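How Your Body Fixes a Cut

Did you fall off your scooter this week? I did! Well, okay, it was my niece's scooter and I'm much too big for it, so I suppose I had it coming. Anyway, I've got a scrape on my elbow the size of a potato chip, and I've been peeking at it every morning to see how it's getting on. So let's talk about how skin mends itself, which I think is one of the best tricks your body can do.

Your skin has layers. The top one is called the epidermis (say it: ep-ih-DER-mis), and it's thin, tough and a bit waterproof. Under that is the dermis, where you keep your tiny blood vessels, your sweat glands, the roots of your hairs and the nerves that yell OUCH. Under that there's a soft layer with lots of fat in it, and that one keeps you warm and works like padding.

If you only scrape the very top, you might not bleed at all. There are no blood vessels up there! But go a little deeper, into the dermis, and out comes the red stuff. That's when the repair crew gets going.

Step one: plug the leak

The first thing that happens is that the broken blood vessels squeeze themselves narrower, like you pinching a garden hose. Then come the platelets. They're teeny pieces of cell that float around in your blood all day long, not doing much, until they bump into a torn spot. Then they go sticky and pile up on top of each other in a clump.

A clump on its own would wash away, so your blood also makes long sticky threads called fibrin. Think of a net full of soccer balls. The fibrin is the net and the blood cells are the balls, all stuck in a heap over the hole. We call that heap a clot. When the outside of it dries and goes hard, it's a scab.

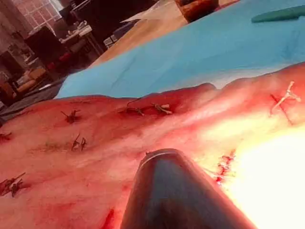 You can help with this part, by the way. Press on a bleeding cut with a clean cloth and keep pressing for a few minutes. No peeking! Every time you lift the cloth you might pull the new clot off, and then the platelets have to start piling up all over again. And go and get a grown-up, even if you're being very brave.

Step two: clean up

Next your body opens those little blood vessels up wider again, so that lots of help can get through. The skin near the cut gets pink, warm and puffy. It can feel sore, too. I used to think puffy meant something had gone wrong, but a bit of it is completely normal.

The helpers are white blood cells. Some of them eat germs. Really, they do – they wrap themselves around a germ, pull it inside and break it into bits. Others are more like garbage trucks and clear away the dead cells and the dirt. If you've ever seen yellowish goo in a sore, that's partly made of white blood cells that have finished their job. (My niece says this is the grossest thing I've ever told her. She asked me to tell it again at dinner.)

Step three: build

Now for my favorite part. Cells called fibroblasts crawl in and start making collagen, a strong, stretchy stuff that holds you together. At first they throw it down in a hurry, a bit like the way I make my bed. New blood vessels grow in as well, very fine ones, and that makes the fresh tissue look pink or red and a little bumpy.

Meanwhile the skin cells from the edges creep in toward the middle, underneath the scab. They come from both sides until they meet. Once they've joined up, the scab isn't needed and it falls off by itself. Please don't pick it! I know. I pick mine too, and then I'm sorry.

What if the gap is too big?

Some cuts are so deep or so wide that the edges can't easily reach each other. That's where stitches come in. The grown-up word is sutures. A doctor or nurse numbs the skin first and then uses a curved needle and special thread to pull the two sides close together, so the new cells have only a short way to crawl.
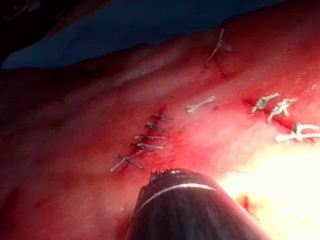

Stitches don't do the healing, though. Your cells still have to do every bit of that. The thread just holds everything still while they're busy, the way you hold two pieces of paper together until the glue is dry. Some threads melt away inside you after a while, and others get snipped and pulled out once the skin is strong enough. It usually feels like a tickle or a tiny tug.

I had three stitches in my chin when I was little, from jumping off a wall in Purkton that I'd been told not to jump off. You can still find the line if you look closely. That's step four, really: tidying up. Your body spends months swapping the hurried collagen for neater, stronger collagen. A scar might start out pink in November and be pale by the next summer. Scars don't grow hair or sweat, and they're never quite as strong as the skin you started with.

Send me your questions and I'll try to answer them!

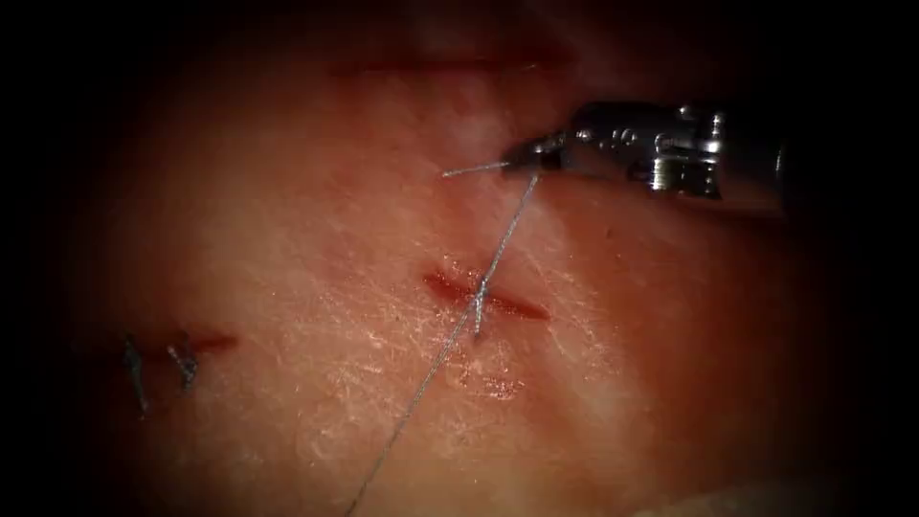 Wim Nijs wrote in to ask why a cut itches when it's getting better, and whether it's all right to scratch. Good one, Wim! Your body lets out chemicals while it's mending, and some of them set off the itchy nerves. New skin can be dry and tight as well. So itching is often part of healing, but scratching can open the cut up again. Try patting the skin next to it instead. If it's getting redder, hotter or more sore each day, show a grown-up.

Mererid Pritchard wants to know if fish get scabs. Not dry crusty ones like ours, Mererid, since they live in water! They have slimy mucus that helps protect a wound while new skin cells slide across, and they can be very quick about it.

My elbow, in case you were wondering, is at the itchy stage.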